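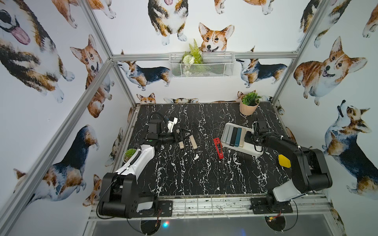 Colored bars upright in the white tray, with the red holder beside it on the marble-patterned top.

Sorting trays: what to bring and how the session runs

The Funudgate craft room newsletter has had several questions about the tray sorting table, so the basics are set out below for anyone who missed the last issue.

The task is simple. Bars of different colors go into the slots of a tray, standing up, side by side. The order is up to you. Most people start by putting grays and blacks together and then find they have no good spot for the beige, so lay everything out on the table before filling the first slot.

Teodora Vasić will lead the next session on Sun 21 January. It lasts 40 minutes, with time afterward to put things away. We have places for 16 people, working in pairs, and each pair shares one tray. Sign up on the sheet by the Gunawan Street door or reply to this newsletter.

A few notes on color. Pale gray and sage look nearly the same under the evening lights, so check them near the window first. Teal is easy to place and works well between a dark bar and a light one. If you are bringing your own pieces, try them in a slot at home. Anything too wide will lean, and a leaning bar pushes its neighbor out of line.

Marbled surfaces are nice to work on but small light pieces can be hard to spot against the veins. Look over the whole tabletop before you pack up. Two beige blocks went missing in July and were found in the bottom of a coat bag.

Trays should be wiped with a dry cloth and stacked on the lower shelf. Holders go in the drawer marked Olari. Please leave the Porketo boxes where they are, as they belong to the Thursday group.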